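Bring Back the One-Act Night

Sunday, July 7, 2019

I have been going to amateur theatre in Triscombe since I was small enough to need a cushion to see over the row in front, and I want to make a case for my favourite kind of evening in it. I don't mean the big spring musical, much as I love the big spring musical. I mean the one-act night, where you pay once and get four or five short plays, some of them wonderful, at least one of them completely baffling, and a cup of tea in between.

We used to have one every November at the Brirnico Hall. Then there was a year when the roof was being done, and the year after that the dates clashed with something, and after that it simply wasn't on the program any more. I miss it terribly! I think we should bring it back, and I think every town with a hall and a few people who can remember lines should have one too.

Start with what it does for people who have never been on a stage. Auditioning for a full-length play is a frightening thing to do. You're signing up for months of rehearsals, three nights a week by the end, and you're usually up against people who have been doing it for years and know exactly how to walk into a room. A one-act asks you for a few weeks and maybe two pages of dialogue. My own first speaking part was a telegram boy in a short comedy called The Segers Inheritance. I had 17 words. I said them in the bath, I said them on the bus, I said them to the dog, and on the night I said them so fast that the man playing the uncle had to read the telegram aloud twice so anyone would know what had happened. I have never been so happy in my life.

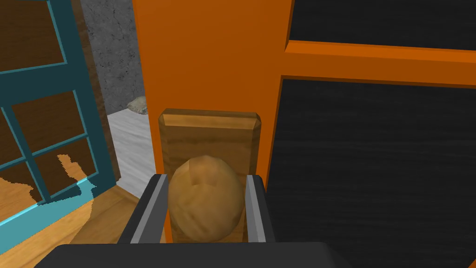 A small potato, held upright, with a wooden block behind it.

I'd never have put my hand up for a bigger part after that if the small one hadn't come first. The same goes for directors. Where is a new director supposed to learn? We hand somebody a two-hour show with a cast of thirty and a live band and then wonder why they look grey by opening night. Give them twenty minutes of script and three actors. They'll find out that blocking is harder than it looks, and that a pause which felt electric in the lounge room feels like a power failure in a hall, and they'll find it out at a size where it can still be fixed on the Thursday.

And writers, oh, the writers. Every town this size has people with a play in a drawer. Some of those plays are very bad, and I say that as someone who has two of them in a drawer of her own. But you can't tell much about a play from the page. You need to hear it in somebody else's mouth, with a room full of people shifting in their seats at the dull bits and going quiet at the good ones. The best thing I ever saw at Brirnico was an original piece called Sudeo, which was about two sisters trying to divide up their mother's kitchen. It had a table, two chairs and one box of saucepans. I don't think it has been performed anywhere since, and I can still tell you how it ended, and where I was sitting, and that I'd forgotten to take my scarf off.

The cost is worth talking about as well. A licensed musical is a serious outlay before anyone has bought so much as a tin of paint. Our last one had a budget of $3000 for the set alone, and it was gorgeous (the staircase got its own round of applause) but it also meant a whole season of worrying about ticket sales.

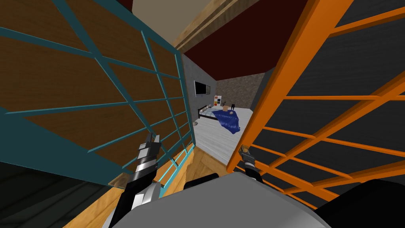 A one-act night can run on almost nothing, and I'd go further and say it's better when it does. Everybody shares the same furniture. The sofa is in the drawing room in the first play and the waiting room in the second, and by the fourth the audience has grown quite fond of it. You get ten minutes to change over and you do it with the house lights half up, so people can watch if they want to, and they always do want to. I've seen a changeover get a bigger laugh than the play it followed.

I know the arguments against, because I've been having them over the interval biscuits for years. The first is that nobody comes. Well, 80 people came to the last one we held, in a hall that feels comfortable with 50, and we had to borrow benches from next door. A short-play night sells itself in a way that's a bit sneaky, really: five casts means five lots of parents and partners and workmates, and people who came to see one nephew end up sitting through the whole lot and talking about the strange one with the lighthouse all the way home.

The second argument is that the quality is uneven. Of course it is! I can't see the harm in it. If you don't care for what's on, it'll be over before your tea's gone cold. Compare that with being halfway along a row in the first act of a long drama that isn't working, with another two to go. An uneven night keeps you alert. You sit up at the start of each piece because you truly have no idea what you're about to be given, a farce or a ghost story or a man alone with a telephone.
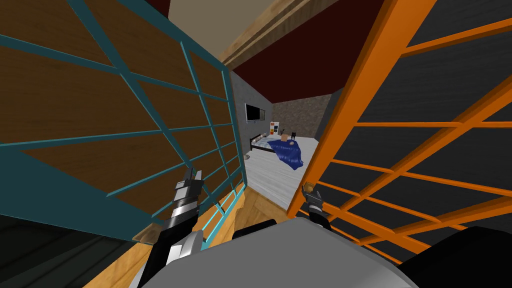
The third argument is the one I have the most time for, which is that it's a headache to organise. Five plays means five rehearsal schedules and one hall, and somebody has to hold the master list and be firm about it. There will be a fight over who gets the stage on the final Wednesday. There will be a director who swears blind their piece runs twenty minutes when it runs thirty-five. My suggestion is to have a stopwatch read-through a fortnight out, with everyone in the room, and to cut then. It's a painful evening, but I've never known a short play to be hurt by losing a page.

I'd also like to see the running order drawn out of a hat. We always used to put the "strong" piece last, and everyone knew it, so whoever was on second spent the whole month feeling like the bread before the dinner. Draw it out of a hat and let the lighthouse one close the show for once.

As for awards, I could go either way. Some festivals bring in an adjudicator who gives notes from the stage, and I've learned a lot from listening to a good one. I've also watched a fifteen-year-old be told in front of her grandparents that her vowels were lazy. If we must have a prize, let the audience vote by dropping a button in a jar on the way out, and let the prize be something silly that has to be given back next year.

The Brirnico Hall has a free weekend this November. I rang and checked. The roof is sound, the piano has been moved to the side where it's out of the way, and the sofa, I am delighted to report, is still there under its sheet. I've asked for the booking form, and if you've got a play in a drawer, you have until the end of the month to take it out and see how long it runs.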